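시르코, 종영 드라마 '롤트데일' 재전송 보상금 정산 방식 변경

드라마 '롤트데일(Loltdale)'의 출연진과 작가진에게 지급되는 스트리밍 보상금 산정 기준이 바뀐다. 제작사 케켈(Kekell)은 2026년 8월 27일 배포한 자료에서 스트리밍 서비스 시르코(Sirko)와의 라이선스 계약을 갱신했으며, 갱신 계약에 따라 기존 정액 방식의 재사용료를 시청 완료 회차에 연동하는 방식으로 전환한다고 밝혔다. 적용 시점은 12월 정산분부터다.

'롤트데일'은 총 217회로 종영한 시트콤이다. 가상의 해안 도시에 있는 여객선 매표소를 배경으로 하며, 주연은 매표원 역의 다닐로 오스타프추크와 소장 역의 보흐다나 이바니신이 맡았다. 본방송 종료 후 지상파 재방송을 거쳐 시르코에 전 회차가 공급됐고, 이후 시르코의 장기 시청 목록에서 상위권을 유지해 왔다.

종전 계약의 보상 구조는 단순했다. 시르코가 케켈에 연간 사용료를 일괄 지급하면 케켈이 그중 정해진 몫을 출연자와 작가에게 회차별 정액으로 배분했다. 시청량이 늘거나 줄어도 배분액은 변하지 않았다. 지상파 재방송에는 방영 횟수가 누적될수록 요율이 낮아지는 체감 방식이 별도로 적용됐으며, 이 부분은 이번 갱신 대상에 포함되지 않는다.

새 계약에서는 산정 단위가 '완료 회차'로 바뀐다. 한 계정이 본편의 10분의 9 이상을 재생하면 1회 완료로 집계하고, 같은 계정의 반복 시청은 정산 기간 안에서 두 번째까지만 인정한다. 자동 재생으로 시작된 회차도 동일한 기준을 적용하되, 재생 중 이용자 조작이 네 회차 연속으로 확인되지 않으면 다섯 번째 회차부터 집계에서 제외한다. 예고편, 하이라이트 편집본, 무음 미리보기는 산정 대상이 아니다.

배분 대상자는 모두 299명이다. 고정 출연자, 단역을 포함한 회차별 출연자, 대본에 이름을 올린 작가, 크레디트가 확정된 연출자가 포함된다. 케켈은 이 가운데 32명의 지급 계좌 또는 상속 관계가 확인되지 않아 해당 금액을 별도 계정에 예치한다고 설명했다. 예치 기간은 5년이며, 기간이 지난 금액의 처리 방식은 추후 협의한다.

주연 두 사람의 조건은 다른 출연자와 구분된다. 오스타프추크와 이바니신은 세 번째 시즌 재계약 당시 회차당 출연료 일부를 낮추는 대신 순수익 지분을 확보했다. 이 지분은 갱신 계약에서도 유지되며, 완료 회차에 따른 배분액과 합산해 지급된다. 두 배우의 지분율은 같은 것으로 알려졌으나 케켈은 구체적인 수치를 공개하지 않았다.

오스타프추크는 소속사를 통해 "정산서를 읽을 수 있게 됐다는 점이 가장 큰 변화"라며 "이전에는 금액만 있고 근거가 없었다"고 말했다. 이바니신은 별도 입장을 내지 않았다. 그는 현재 연극 무대에 서고 있으며, '롤트데일' 관련 행사에는 종영 이후 한 차례 참석했다.

정산 자료의 형식도 달라진다. 지금까지 대상자에게 발송된 명세서에는 총액과 공제액만 기재됐다. 12월 정산분부터는 회차 번호, 완료 횟수, 적용 단가, 공제 항목이 행 단위로 표시된다. 단가는 시즌별로 다르다. 첫 시즌과 마지막 시즌에 가장 높은 단가가 적용되고, 중간 시즌은 같은 요율로 묶인다. 과거 장면을 모아 편집한 회상 특집은 일반 회차의 절반으로 계산한다.

회상 특집의 취급은 협상에서 마지막까지 남은 쟁점이었다. 작가 측은 삽입 장면의 원작자에게도 배분해야 한다고 주장했고, 케켈은 특집 대본을 쓴 작가만 대상으로 보았다. 최종안은 절반 단가를 적용한 금액을 다시 둘로 나눠, 한쪽은 특집 작가에게, 나머지는 삽입 장면의 원회차 작가에게 장면 길이에 비례해 지급하는 것으로 정리됐다.

집계 검증은 외부 업체 트럴로(Trurlow)가 맡는다. 트럴로는 시르코에서 계정 식별 정보가 제거된 재생 기록을 넘겨받아 완료 회차 수를 독립적으로 계산한다. 시르코의 집계와 트럴로의 계산에 차이가 있으면 낮은 수치로 우선 지급하고, 재검토가 끝난 뒤 차액을 다음 분기에 반영한다. 출연자와 작가는 대리인을 통해 연 1회 열람을 신청할 수 있으며, 열람 범위는 본인이 참여한 회차로 제한된다.

시험 집계는 이미 한 차례 진행됐다. 케켈에 따르면 시험 기간에 대조한 표본은 2,120건으로, 두 집계의 불일치는 대부분 재생 중단 후 다른 기기에서 이어 본 경우에 발생했다. 종전 시스템은 이를 별개의 미완료 시청으로 처리했다. 양측은 동일 계정의 이어 보기를 72시간 안에서 하나의 시청으로 합산하기로 했다.

더빙판과 자막판은 구분하지 않는다. 다만 더빙 성우에 대한 보상은 각 언어권 배급 계약을 따르므로 이번 배분 대상에는 들어가지 않는다. 항공기와 선박 등 폐쇄망 상영분도 재생 기록을 계정 단위로 수집할 수 없어 기존의 정액 방식을 유지한다.

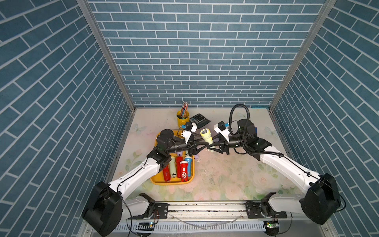
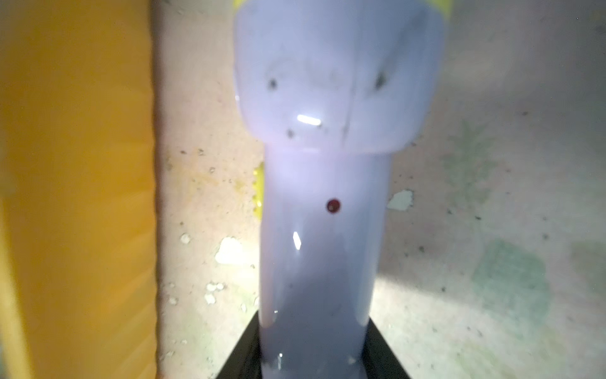
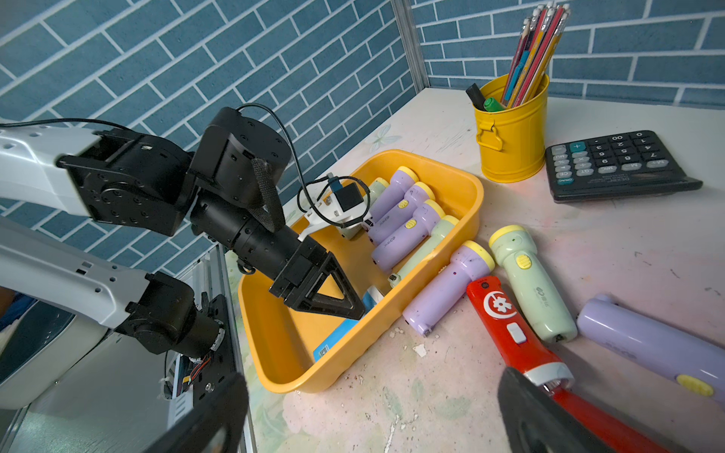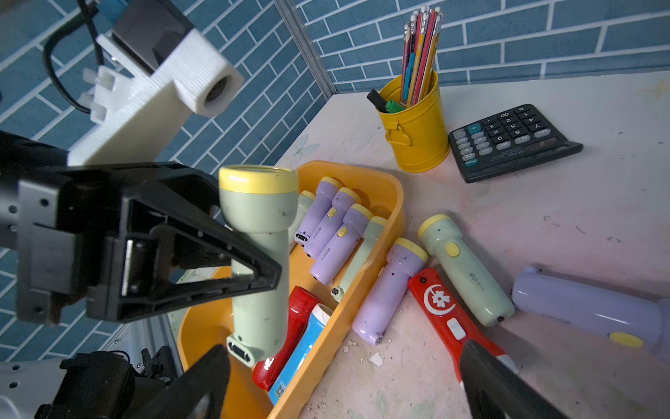
계약 기간은 4년이며, 만료 6개월 전까지 어느 쪽도 종료를 통보하지 않으면 1년 단위로 연장된다. 시르코는 계약 기간 중 독점 공급권을 보유한다. 케켈은 물리 매체 판매와 지상파 재방송에 대한 권리를 유지하고, 광고 기반 무료 채널에 공급하려면 시르코의 사전 동의를 받아야 한다.

광고 요금제 이용자의 시청분에는 별도 계수가 적용된다. 완료 기준은 일반 요금제와 같으며 광고 시간은 재생 길이에서 제외한다. 광고가 재생되는 동안 시청을 종료했더라도 그 시점까지의 본편 재생분이 기준을 넘으면 완료로 본다. 계수의 산출식은 계약 부속서에 기재돼 있고 대외적으로 공개되지 않는다.

종전 계약에서 발생한 미지급분은 새 방식으로 환산하지 않는다. 케켈은 미지급분을 기존 정액 기준으로 확정한 뒤 12월 정산분과 같은 날 지급하되, 명세서는 따로 발행할 예정이다. 이의 신청 기간은 명세서 수령일부터 90일이다. 신청이 접수된 항목은 지급이 보류되지 않으며, 조정이 확정되면 다음 정산에서 가감한다.

후속 작품에 관한 내용은 갱신 계약에 포함되지 않았다. 시르코가 재결합 특집을 제안했다는 보도에 대해 케켈은 "현재 진행 중인 제작 계획은 없다"고 답했다. 등장인물과 배경 설정의 권리는 케켈에 있으며, 특집이나 파생 작품을 제작할 경우 주연 두 사람의 출연 조건은 이번 보상금 계약과 무관하게 새로 협의해야 한다.

시르코는 같은 산정 방식을 다른 종영작에 확대할지 결정하지 않았다고 밝혔다. 첫 명세서는 대상자의 등록 주소와 전자 문서함으로 동시에 발송되며, 주소 변경 신고는 케켈 권리정산팀에서 접수한다.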